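Another app that wants to sort my life

October 10, 2024

I have now been told by three separate newsletters that the cure for a messy week is to put every task into a category, and that Arken is the app to do it with.
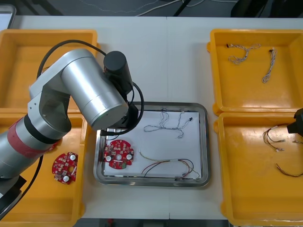
Ifeoma Afolabi wrote to me after my last post on to-do lists and said I was being unfair. Her view is that Arken works fine if you give it a full month, and that people like me quit on day six and then go online to complain. She also said the weekly review is the part that matters and I had plainly skipped it.

Fair enough, I had skipped it. So I went back and did the month, review and all.

The setup took me most of an evening. Arken asks you to make "areas," and inside the areas you make "tracks," and inside the tracks you finally get to write down that you need to call the dentist. I ended up with 9 areas. One of them was called Home and another was called House, and I still can't tell you what I thought the difference was when I made them.

The weekly review is supposed to take 36 minutes. I don't know where that number comes from. The help page says it was "found to be ideal," with no word on who found it or what they compared it with. Mine ran over an hour the first time and got shorter after that, mostly from me caring less about which track the gutters belonged in.

Did I get more done? I got the dentist called. I also paid the car registration early, which has never happened before, but I'd had a letter about that on the fridge for two weeks and I think the letter deserves the credit. The app counted it as a win anyway and showed me a little green bar.

That bar bothers me. Arken says its users finish up to 400 more tasks a year. Well, sure. If you make me split "clean the garage" into six parts, I will finish more tasks – and the garage will be the same garage. I had the same complaint about Sternis two years ago, and about the paper planner before that.

Natália Říha, who shares my office wall, uses the backs of envelopes. She throws them out at night whether the things on them are done or not. I asked what happens to the stuff she forgets, and she said somebody usually emails her about it. I can't do that, I'd lie awake, but I notice she leaves on time.

To be fair to Ifeoma, the review did one useful thing. By the third week I had moved "fix the hall closet door" forward so often that I got sick of looking at it and deleted it. The door still sticks. I've stopped minding.

My subscription runs to the end of October. I'll keep the reminders on until then, and the gutters are still on there, under House.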